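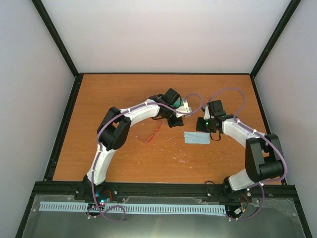 Silden retained blood spot cards: does the original consent cover sequencing?

fenwright
Silden has published its draft policy on retained newborn blood spot cards. Section 2 proposes that cards held after screening can go to the Hebden collection for whole genome work unless a parent objects within 90 days of a letter being sent. The letter goes to the address on the original card. For the older cards that address will often be out of date. My objection is to the basis of consent. Parents agreed to a heel prick to screen for a short list of treatable conditions. I can't see how that extends to sequencing the child.

Sreekumar Mathew
The wording on the older forms was "screening and related quality work". Sequencing isn't quality work under any reading I'm familiar with. The draft gets round this by treating the card as an existing record and the sequencing as a new use of a record. I think that is the weak point, and I would put it first in any response.

lodestone_k
I disagree with both of you, at least in part. The cards exist. They are already stored. The draft removes names before transfer and the Hebden group doesn't hold the key. If a disorder could be caught earlier in later children, there is a moral cost to leaving the cards in a cupboard, and I don't see that cost mentioned in either post.

fenwright
The cost is real and I'd accept it as a reason to ask people properly. It doesn't tell us they said yes. Also, removing a name from a genome doesn't do much. The sequence is the identifier. 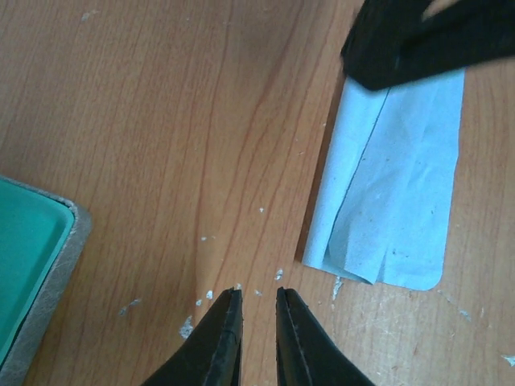 Sreekumar Mathew
Bundled consent is the older problem, and the draft inherits it. One signature covers the test, the storage, the audit and now a fourth thing that wasn't possible when the form was printed. Take the pale blue cloth in the picture, folded lengthwise into a strip: what shows is the outer layer, and anyone asked to approve it on sight has approved only that. The form works the same way. A parent on a postnatal ward reads the top layer. Whoever drafts the policy later opens it out and says the whole width was agreed to. I would ask for separate boxes, with the storage box defaulting to no.

lodestone_k
Defaulting to no will gut the collection. Appendix B has the pilot: 3,554 letters sent, 788 replies of any kind. On an opt-in basis you keep the people who like filling in forms, and the results will be skewed towards them.

fenwright
Those same figures are why I don't trust the opt-out. A letter without a reply tells you the letter had no reply. It may have been read and ignored, or it may be on a doormat in a house the family left years ago. The draft counts all of them as content.

marl_pit
Two procedural questions.
1. What happens when the child turns 18? I can find nothing on re-contact.
2. Who is Garurus? It is named once, in a footnote to Appendix B, as "processing partner". If it is a commercial lab then the transfer isn't only to Hebden.

lodestone_k
On 2, it's the sequencing contractor. It is paid per sample and the draft says data are deleted on delivery. On 1 you are right, it's missing, and I'd support adding it.

marl_pit
The draft says "deleted in line with retention schedules". I haven't found the schedule. That could mean the same afternoon or it could mean ten years.

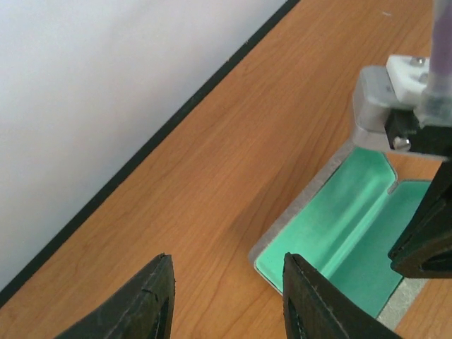 Zohreh Asadi: The child's position needs more weight than it has had in this thread. A parent can consent to a test that benefits the child now. It is much less clear that a parent can consent to a permanent genetic record whose benefit goes to other people, and an opt-out makes even that thin. My preference would be to hold the cards untouched until 18 and then ask the person they came from. I know that delays the research.

lodestone_k
It delays it past the point of usefulness for the older equipment studies, though I accept it wouldn't matter for the genome work. What would you do with cards where the child has died? Those are some of the most informative, and there is no 18th birthday to wait for.

Zohreh Asadi: Ask the parents, by a person and not by post. Some will want it very much. Some will want the card back, and the draft has no route for returning one.

fenwright
Skunthorpe had a return route in its old policy, a one-page form with a signature and proof of identity. I'll dig it out and post the wording. Responses close at the end of July, so if anyone wants a point included in the joint reply, put it below with the section number.

marl_pit
Appendix B, footnote: name the contractor in the main text and attach the retention schedule.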